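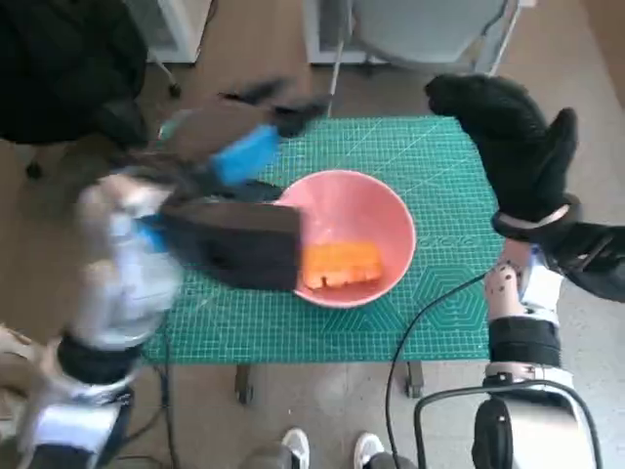 3.2 Materials and Table Layout

The tidying task uses a small set of household goods that can be bought in most supermarkets and replaced when they wear out. Each layout consists of a work surface, one open container and a number of soft blocks that must end up inside the container. The blocks differ in color, in size and in how firmly they hold their shape. Figure 2 shows the layout with a pink plastic bowl as the container. A rectangular orange piece rests flat on the floor of the bowl, while a dark brown-black block overlaps the left rim and a bright blue piece is held above it.

The work surface is a teal-green cutting mat with a fine white grid, placed on a small table with metal legs. The mat was chosen over a bare tabletop for two reasons. The printed grid gives a fixed reference for placing the container before each trial, and the muted color sets off the blocks. The mat also carries diagonal guide lines and hexagon outlines. These were ignored in placement, and only the square grid was used.

The container in this layout is round, with a wide rim and a smooth inner surface. Bowls were included after early work by Kyrylo Stasiv on the Wevthorpe kitchen set, in which straight-sided boxes made up the whole of the container group. A box gives a clear inside and outside. A bowl with a wide rim leaves room for doubt, as a block may lie across the rim and be counted as put away by one reader and as left out by another. The dark block in Figure 2 is in such a position, with its right end over the rim.

3.2.1 Rules for counting a block as put away

The following rules were agreed on before coding began. A block is put away when its full underside is within the rim and no part of it is being held. A block that rests on another block inside the container is put away. A block that leans on the rim from outside is left out, even if most of its length is over the opening. A block still held at the moment being coded is given a separate mark, "in transit," and is coded again at the end of the trial. Under these rules the orange piece in Figure 2 is put away, and the dark and blue pieces are both in transit.

Two readers, Ihor Bilyk and Mafalda Carvalho, applied the rules to 100 stills drawn from the full set. They disagreed on 19 stills in the first pass. Of these, 16 concerned a block at or near the rim of a bowl – the remaining cases concerned blocks hidden by other blocks. The rule on held blocks was then reworded to its present form, and the full set was coded again from the start. Results given in Section 4 rest on the second coding only.

3.2.2 Condition of the blocks

Soft blocks change with use. Corners tear, edges become ragged and the longer pieces take on a bend, which affects how they settle in a curved container. The orange piece in Figure 2 has a slightly ragged lower edge of the kind seen in many of the layouts. Worn blocks were kept in the set as long as they held a recognizable shape, since household sponges are seldom new when they are put away. A block was withdrawn when a piece had broken off it, and the withdrawal was entered in the materials log kept by Trevor Rowbotham.

Color names in the log follow everyday use (orange, blue, brown) and were assigned under room light. Dark brown and black were merged into one group, as the two could not be told apart with confidence in shaded areas of the mat. The merged group is reported as "dark" in all tables. Size was recorded only as small or large, with the division set separately for each layout.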